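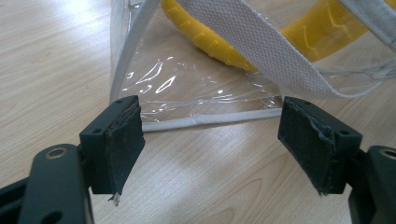

**Birgit Sauerland**
Staff Writer, Workplace and Training

When Nesum began moving part of its packing work to automated stations, the first positions affected were at the returns tables, where Hala Sfeir had worked for 12 years. She now spends her shift in a curtained bay on the same site, holding a black gripper in each hand and handling goods with them so that the movements can be recorded and used to train the machines.

“I was told it would be the same work with different hands,” Ms. Sfeir said. “The first week I could not pick up a bag. You press where you would press with your fingers, and there is no feeling there to tell you that you have it.”

Clear plastic remains the item she likes least. It folds under its own weight, and it shines. A cardboard box can be taken from any side, she explained, while a soft bag has to be approached at a seam or a corner, and the corner is seldom in the same place a second time.

Jingyi Zhong supervises the recording program, known on site as Terkine. She came to it from the maintenance department and schedules the operators, of whom there are 60 across two shifts. The target is 138 recordings per operator per shift. That figure was set before the work began, and Ms. Zhong does not defend it.

“It was calculated at a desk,” she said. “With rigid goods, people reach it before the second break. With bags and inflatables they do not, and we have stopped asking them to. I would prefer a slow recording that shows how a person recovers from a bad grip.”
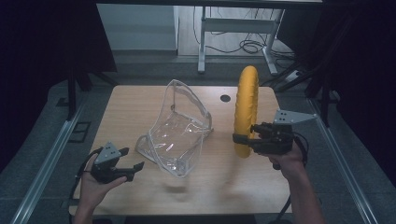 *An operator at the recording table, with a clear bag and a yellow ring.*

Pay was the first subject raised by the employee council. Operators who transferred from packing kept their grade, and the piece-rate supplement they had earned there was replaced by a fixed amount. Willy Van Damme, who represents the packing department on the council, considers the arrangement fair for experienced staff and less so for those hired in the past year, who had not yet built up a supplement to convert.

“We asked for two things in writing,” Mr. Van Damme said. “That nobody would be measured against the machine, and that a person who wanted to return to the floor could do so. We have the second. The first is still being discussed.”

He is also concerned about wrists. The grippers are held from below with the palm turned up, a position packers rarely used in their former work. Operators now change tasks every hour, and the council has requested that the interval be shortened for anyone who reports discomfort.

Ms. Sfeir's complaints are more practical. The pads on the gripper fingers wear, and she would like the operators to decide when they are replaced. “I know from the way the plastic slides,” she said. Ms. Zhong confirmed that a request form is being prepared – at present, replacement is handled through the maintenance office.

Asked whether she minds teaching a machine her former job, Ms. Sfeir took some time to answer. Several of her colleagues declined the transfer for that reason, and she does not think they were wrong.

“The table was going either way,” she said. “I have a daughter in school and I wanted the day shift. But I do notice that they ask me questions now. In packing, I was never asked how I pick something up.”

The council and management will meet again before the end of December.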